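Teaching by demonstration (robotics)

From the Voneo Handbook of Everyday Automation

Teaching by demonstration is the practice of showing a robot a task, by hand or by remote control, instead of writing out instructions for it. The person doing the showing is called the demonstrator. A recorded attempt is called a demonstration or, in older papers, a trial, a word which many demonstrators feel describes it better.

The idea rests on an old observation: people are good at doing household jobs and very poor at explaining them. Anyone who has tried to write down how to pick up a spectacle case, including which way the wrist turns and when the fingers stop squeezing, will have met the difficulty by the second line.

Methods

Three methods are in common use. In guided teaching, the demonstrator takes hold of the robot's arm and pushes it through the movement, with the motors slackened to allow this. It needs little training and a fair amount of shoulder. In remote control, also called teleoperation, the demonstrator moves a joystick, a glove or a smaller copy of the arm, and the robot follows. In hand-held teaching there is no arm at all. The demonstrator carries a gripper of the kind the robot will later wear, usually with a camera mounted on it, and does the job directly. Two grippers are used where the task calls for two hands, as in folding, unscrewing, or passing a small object from left to right.

Hand-held teaching has the advantage that it can be done almost anywhere with a table. It has the disadvantage that a person holding two grippers has no hand left for tea.
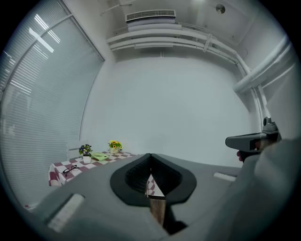

Setting the table

A demonstration is of limited use if it is always given in the same surroundings. A robot taught on a bare grey bench may learn the bench as thoroughly as the task and be at a loss when faced with a kitchen. Teachers therefore vary the tablecloth, the lighting, the starting positions and the objects standing nearby. Items that play no part in the task are known as distractors. Flowers are popular distractors, being colourful, irregular in outline and cheap to replace after an elbow.

Patterned cloth is a subject of some feeling. The Irndale notes on table work, which run to 505 numbered remarks, give 13 of them to checks and stripes. Remark 7 advises against handling a patterned object on a cloth of the same pattern until the plain version has been mastered. Remark 8 concedes that people do own such things and that the robot will have to get used to it.

The gripper's view

The camera on a hand-held gripper looks out over the fingertips, so the pads take up a good part of every recording and the rest of the room is fitted in around them. A wide-angle lens is normally chosen. It keeps the other gripper in view for more of the time, at the price of making walls bend and ceilings loom. Newcomers find the result faintly seasick. The learning software has never complained.

Many grippers also carry a printed square marker in black and white. From its apparent size and tilt, software can work out where one gripper is in relation to the other.

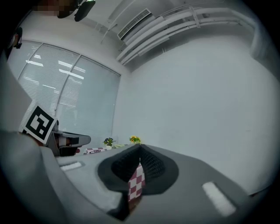
A small checkered block held upright between the finger pads. The second gripper, with its square marker, is at left.

Quality of demonstrations

Early projects tended to collect as many recordings as possible and sort them out afterwards. The Wurnby collection, made for a study of table clearing, reached 2,608 demonstrations before its makers noticed that a large share began with the demonstrator hesitating over the object. The trained robot hesitated too, with great fidelity.

Current guidance favours a steady pace and one clear way of doing the job. Showing off is discouraged. Mistakes are a more delicate matter: a fumble followed by a calm recovery may be worth keeping, as it shows the robot what to do when things slip, whereas a fumble followed by a second fumble is generally deleted.

Left-handed and right-handed demonstrators should be noted in the records. The Tavares method has each person repeat the task with the leading hand swapped, an exercise that is hard on the pride but produces usefully careful movements.

See also: Distractor objects; Fingertip materials; Remote control of arms; Table clearing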